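Home | Health | Sport | Topics A-Z | Contact
Print this page | E-mail this article

Callstead Games

The Callstead Games are a multi-sport meeting for athletes who have received an organ or bone marrow transplant, held every second February in the mountain town of Skalladmont. They are among the liveliest gatherings in winter sport, and among the friendliest too: a skier in her first season after surgery may find herself on the same start list as someone who has lived with a donated kidney for decades!

Origins

The Games grew out of a ski week run by the Callstead clinic, whose doctors wanted their patients moving again, outdoors and in company. The first program had only cross-country skiing and a snowshoe relay. Curling came next and was a hit from the start, partly because new players could learn it in an afternoon, and partly because the Pravidska rink stayed open late and served excellent soup.

Events

The current program covers cross-country skiing, snowshoe running, curling, speed skating and the Miah Relay, a mixed team race named for the valley it crosses. Each Miah team must include one living donor or a member of a donor's family. It closes the Games, and the crowd along the last climb is wonderfully loud. Entries are capped at 200, and the oldest finisher so far was 69.

Medical rules

Every athlete needs a letter from a transplant team, and must be at least one year past surgery. Blood pressure is checked before the longer races. Shared water bottles are banned, and hand washing stations stand at every venue, a sensible habit for people whose medicines hold back the immune system. The doping code allows the steroids and other drugs that many recipients must take, provided the paperwork is filed in advance.

Donor awareness

An open evening for the public is held on the second night. Malsha Hettiarachchi, a former skater who became medical director of the Games, opened the most recent one with a superb talk on talking to your family about donation. The hall seats 900 and was full.

See also: Transplant sport; Winter sports and health
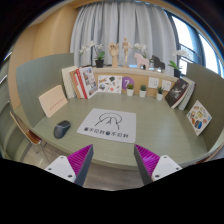
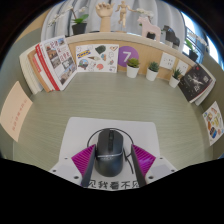
Page 2088

This article was last revised on June 12, 2019.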